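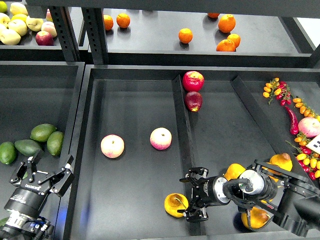 Chapter 6

How a Phone Gets Its Updates

Your phone has probably changed since the day you took it out of the box. The icons may have shifted, the camera may have picked up a night mode, and somewhere deep in the settings there is a number that has crept upwards a few times. You didn't take it to a shop for any of this. It happened over the air, very likely while the phone was charging beside your bed, and I think it's one of the cleverest things the little slab does.

In Chapter 5 we looked at what an operating system is and how it shares out memory and processor time among your apps. Now we come to the question of how that operating system can be replaced while it is sitting on the very device that needs it to run. Think about that for a moment! It's a bit like changing the floor of a room while you are standing in it, and the engineers who worked out how to do it safely deserve more fame than they get.

By the end of the chapter you should be able to:

follow an update from the software maker to the handset
tell a full image from a delta, and say when each is used
explain how two system slots protect a phone from a failed update
describe what a signature proves, and what it doesn't
read a rollout plan and spot its weak points

Key words: over-the-air update, build, full image, delta, slot, bootloader, signature, staged rollout, rollback

6.1 The long road to your pocket

Let's begin with a story that runs through the whole chapter. Derar is a small phone maker with one handset on sale, the Clovex. The Clovex runs Android, with a layer of Derar's own software on top: its own home screen, its own camera app and a battery manager the company is rather proud of. One July, the software team had a new version ready to send out. The person in charge of getting it to customers was Steinar Ásgeirsdóttir, whose notes on the project we'll be dipping into.

Where does a new version come from in the first place? It starts with the people who write Android itself. They publish the source code, and that code is general. It knows nothing of the Clovex's particular screen, or its fingerprint reader, or the chip that handles its radio. So the next stop is the chip maker, who supplies drivers, the small programs that let the operating system talk to the hardware. Only then can the phone maker begin fitting its own layer on top, and after that comes testing. If the phone is also sold by mobile networks, each network may want to run tests of its own.

Every one of those steps takes time, and a delay at any of them holds up everything further along. This is why two phones bought in the same month can get the same version of Android half a year apart, and why the same phone may be updated in one country before another. People online tend to blame the phone maker. Sometimes they're right! But it might just as well be waiting for a driver.

Each finished attempt at the software is called a build, and each build gets a number. Steinar's team got to build 170 before they had one they were willing to let out of the door. Most of the earlier ones never left the office. One of them, she writes, "had a lovely new clock and could not make phone calls".

Try this: open the settings on your own phone and look for a page called About or Software information. Write down the version number, the build number and the date of the security patch. Which of the three is the newest? We'll come back to them in section 6.5.

6.2 Whole cakes and single slices

Suppose the build is ready. What exactly should be sent?

The simple answer is everything. A file holding the complete operating system is called a full image. The full image for the Clovex update came to 913 megabytes. It has one great strength, which is that it doesn't matter what was on the phone before. Old version, older version, half-broken version — the full image replaces the lot.

The trouble is the size. Plenty of people have limited data or a slow connection, and plenty more have a phone so full of photos that there is hardly room to store the file. And most of that file would be a waste, as the greater part of an operating system stays the same from one version to the next.

So we come to the delta, and this is where I get excited. A delta is a file that holds only the differences between the old version and the new. The phone takes what it already has, applies the list of changes and ends up with exactly the same result as if it had downloaded the whole thing. Exactly the same, down to the last bit. For Clovex owners who were on the version just before, the delta came to 26 megabytes.

You can see how the idea works with a sentence. Say your phone holds this:

the brown dog sat by the old gate

and the new version should read:

the brown dog sat by the new gate

Sending the whole second sentence would do the job. But you could also send the instruction "replace word seven with new", which is shorter. On a sentence you hardly save anything. On millions of lines of program you save an enormous amount.

There is a catch, and you may have spotted it already. The instruction only makes sense if the phone really does hold the first sentence. If word seven were something else because the owner had altered a system file, or because they had skipped the last two updates, the result would be nonsense. Before it applies a delta, then, the phone checks that its starting point is what the delta expects. If it isn't, the update stops and the phone asks for the full image instead.

Derar had to make a separate delta for every earlier version still in use. For very old versions the list of changes grew so long that it was hardly smaller than the full image, and there the team didn't bother.

6.3 Two slots are better than one

Early smartphones updated themselves in a rather nail-biting way. The phone switched off its normal system, started up a tiny repair system and then wrote the new software straight over the old. You stared at a progress bar and couldn't use the phone at all. If the battery died halfway, you could be left with half of one system and half of another, and a phone that wouldn't start. People called this bricking, since the phone was now about as useful as a brick.

Many newer phones, the Clovex among them, use two slots, usually called A and B. Your phone runs from slot A. The update is written quietly into slot B while you carry on sending messages and watching videos. When it's finished, the phone asks you to restart. During that restart a small program called the bootloader, which is the first thing to run when a phone is switched on, picks slot B instead of slot A.

If everything starts up properly, slot B is marked as good and becomes the everyday system. If it fails a few times in a row, the bootloader goes back to slot A, where the old version is sitting untouched. The owner may never know that anything went wrong.

What does it cost? Storage, mainly. Keeping room for a second system takes up space that might have held music or photos. There are clever ways of shrinking that cost, and we'll meet one in section 6.6, but it never quite drops to nothing.

6.4 Who sent this?

A phone that will accept new system software over the air is a tempting target. If a stranger could persuade it to install their version, they would have the run of the whole device.

The defence is a digital signature. Derar holds a secret key, and uses it to produce a short string of data that goes out with each update. Every Clovex carries a matching public key, built in at the factory. With that public key the phone can check two things: that the signature was made with Derar's secret key, and that not a single bit of the file has changed since. If either check fails, the file is thrown away.

Notice what this does not tell you. A signature proves where a file came from. It says nothing at all on whether the software is any good, and a build full of mistakes can be signed just as easily as a fine one. For that we need testing, and a good deal of caution in how the update is handed out.

6.5 A little at a time

Derar didn't make and run its own update servers. It rented them from a firm called Druron, whose system let Steinar decide how many phones would be offered the update and when. She began with 600. Those handsets, picked at random, were offered build 170 at ten in the morning, and then the team sat back and watched the reports come in.

This is called a staged rollout. Testing in an office can never match the odd mixture of apps, networks, memory cards and habits found among real owners, so you let a small group go first. If their phones are well, you widen the circle. If not, you stop, and everyone else is spared.

Steinar's entry for the first afternoon reads: "Downloads fine. Restarts fine. Battery graph looks wrong on some. Do not widen."

What would you have done next? Before reading on, jot down three things you would want to know about the phones with the odd battery graph, and think about how you might find each one out without asking the owners to do anything. Keep your notes handy, as the worked case in the next section picks up from that same afternoon.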